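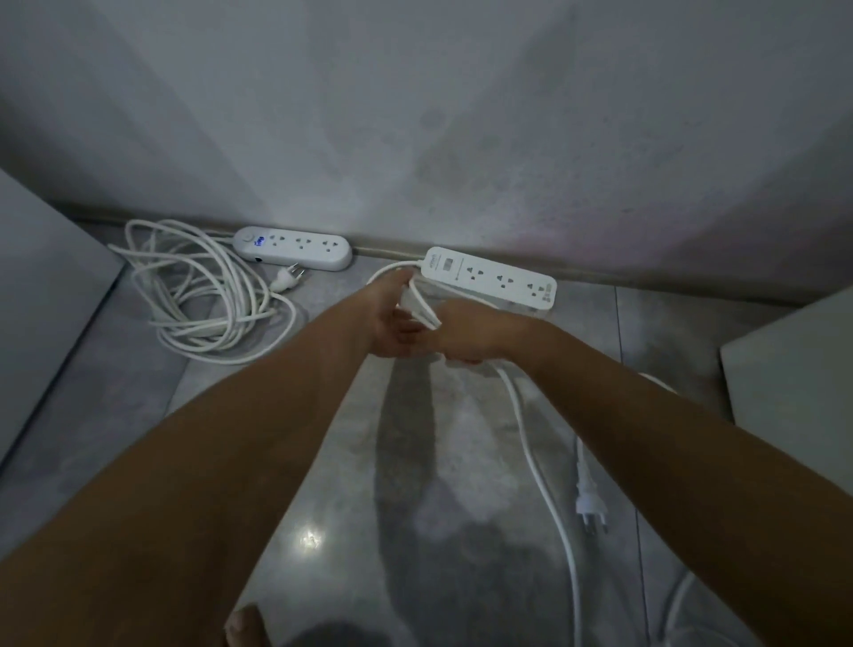
Glykeria Bakalis
Student, second year, Building Services

Standby use in the student house: report of my project

In May I measured how much electricity the devices in our house take when they are switched off but still plugged in. My supervisor was Waltraud Harms. I thank her for lending me the meter, and for her patience with my first tables.

I measured 141 devices in the rooms and the shared kitchens. Each device was read two times, in the morning and late in the evening. The old stereo sets were the worst. Phone chargers without a phone took so little that the meter often showed zero, which surprised me.

In total I wrote down 723 readings, because the television corner and the printers were read more often. From these, 11 had to be removed. I had noted the wrong unit and could not repeat them.

Pádraig Scanlon helped me with the statistics. He advised me to use the median, and I have followed this in all tables. The kitchen on the second floor is missing in Table 4, as it was being painted during that week.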